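Welstead Community Help > Workshop & Storage > Bins and totes

Gray metal bin, floor all scuffed up, does it matter?
Posted by Gobnait Corrigan, September 2023

Hi all, quick one. Got an open rectangular metal bin, gray inside, we keep blocks in it. Rectangular ones, mostly green and reddish brown. They get tipped in and picked out all day and the floor of the bin is scuffed pretty bad now. Not rusty that I can see. Do I repaint, put a liner in, or leave it? Boss at Uibo wants an answer before I order anything. Also blocks keep ending up leaning on each other in the corners and are a pain to get out. Any ideas welcom.

Waltero
Leave it. Scuffs are scuffs. Ours look way worse.

Darius Laur
Depends what the blocks are for. If the finish on them matters then yes, liner. If not I'd agree with Waltero, mostly.

Don't repaint. Did that in June with a can of gray enamel, looked great for 9 days, then it started flaking and we had paint chips stuck to everything. Took me a whole afternoon with a scraper to get back to where I started.

Liner, get rubber not foam. Foam tears. I bought the Bamico mat, 3 mm, cut it a hair undersize so it drops in flat. If it's tight it bubbles in the middle and the blocks slide off the bubble. Wipe the floor out first, grit under the mat is worse than no mat.

Corners: put less in. Really. We used to dump 500 in at once and dig. Now it's 30 at a time, and when it gets down to the last few lying loose on the floor, they're easy, you can get at the ends.

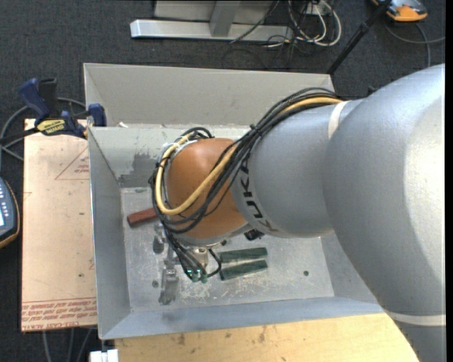 Oh and check the rim too while you're at it, run a gloved hand round it. Burrs on the top edge chewed up more of our blocks than the floor ever did. File them down, takes no time.

Gobnait Corrigan
Thanks both. Rim has a burr on one side, didnt even think to look. Going to file that and try the rubber mat, no paint. Will try smaller loads too but the boss will moan. Does the mat smell?

Darius Laur
First week, yeah. Leave it outside overnight.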